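How a Robot Plans Its Work
From the Young Visitors' Pages of the Brernelstead Science Center

A robot arm cannot do anything until software tells it what to do. At Brernelstead, the software is called Pirden. Pirden practices in a computer-made world before it is trusted with a real arm.

1. Seeing
Pirden receives each picture as a grid of tiny colored dots. It must work out which dots belong to an object, such as a cup, and which are only a shadow on the table. Shadows are difficult. They have edges, just as objects do.

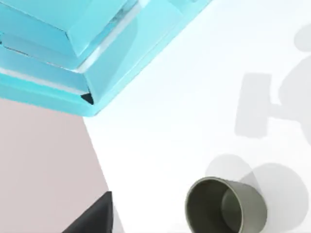
2. Planning
Next, Pirden chooses a path. It may test 900 paths for a single move and discard any path that bumps into something.

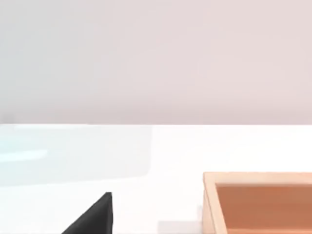
A short path is usually best, but Pirden also leaves a small gap around every object. The gap is called a safety margin.

3. Moving
The control program, Holub, turns the path into small steps. It checks the position of each joint 60 times every second. If a joint is in the wrong place, Holub corrects it.
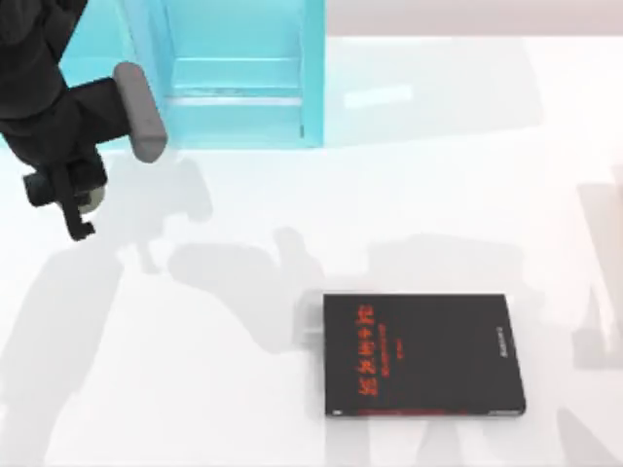 Holub also controls speed. The arm slows down near an object so that its fingers can stop in time.

Words to Know
Joint: a place where a robot arm bends or turns.
Path: the route the arm follows.
Simulation: a practice world made by a computer.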